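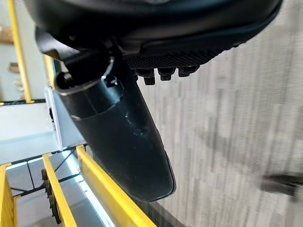 # Review: Lawal replacement grip pad + finger kit, four months in

Bought in November for the cell at our Dodton shop. Writing this between shifts so excuse the typing.

Short version – good pads, decent finger, terrible instructions. Would buy again. Four stars if the paper in the box was worth reading.

## What it's going on

One arm, one black gripper, wrist camera. Cell has yellow rails and a yellow post, gray carpet on the floor next to it (yes carpet, the building was an office before us). It picks small plastic housings and puts them in trays. Nothing heavy. Cycle is 13 seconds when everybody leaves the settings alone.

Old pads had gone smooth. Parts were slipping in the close position and Folasade was resetting the thing all morning. Quote from Pivirberg for a full new gripper was $1325. Kit was $68. Easy call.

## Fitting

Took me two evenings. Should of been one.

- Lock out first. Arm parked low, finger pointing down, so you can get at the joint from the side.
- Old pad comes off with a thin blade and patience. Clean up the glue. ALL of it. I left a bit near the corner and the first pad sat high, had to pull it and start over.
- New pad has the crosshatch texture. Check it against the old one before you peel the backing.
- Small rubber nubs go under the pad. Press and hold. The sheet says 10 seconds, I gave each one a full minute and let it sit overnight.
- Finger slides into the round joint. There's a small notch on the cylinder – I line everything up off that. The sheet doesn't mention it at all. Danylo worked it out.
- Snug the screws, cycle by hand, then tighten.

Don't use the glue dots that come in the bag. Two of mine were dried out. Went with our own adhesive and no complaints since.

## After the swap

You have to re-teach the close position. Pad is a hair thicker than the worn one so the old numbers squeeze too hard. I dropped the force first, ran it slow with no part, then with a scrap part, then a tray of scrap. Then real ones.

Also redo your camera check. Ours sits close to the gripper, and the gripper takes up a lot of the view. I save a still at the same park position every time I touch anything, put it next to the last one. If the finger tip has moved against the rails I know before the first crash. Cheap trick, works better than the dial gauge for a quick look.

## How it's holding up

Pads: very good. 964 cycles on the first day and no drops, which the old set hadn't managed in a long time. Texture is still crisp to the touch.

Finger: OK. Matte finish marks up, there are pale scuffs around the middle already. Doesn't affect the grip. Just looks older than it is. Tip is nicely rounded and doesn't catch on the trays like the Flonham one we tried last year.

Nubs: fine. I check them with a fingernail when I wipe the pad down. Dry cloth only, alcohol made the old ones go gummy.

## Gripes

- Instructions are one sheet, both sides, tiny drawings. Step 4 and step 6 contradict eachother.
- No torque number anywhere. Emailed and Trinh Mạc at Lawal sent it same day, so credit for that. Print it on the sheet though.
- No spare screws. I dropped one in the carpet. Took almost an hour and a magnet.
- Pads only sold with the finger. I dont need another finger.

## Who should get it

If your gripper body is sound and it's just the contact parts that are worn, get it. If there's play in the joint itself this won't help, fix that first. Ayodele put one on the second cell with a loose joint and had it back off again by lunch.

Going to order another kit for the shelf. With extra screws from the hardware store.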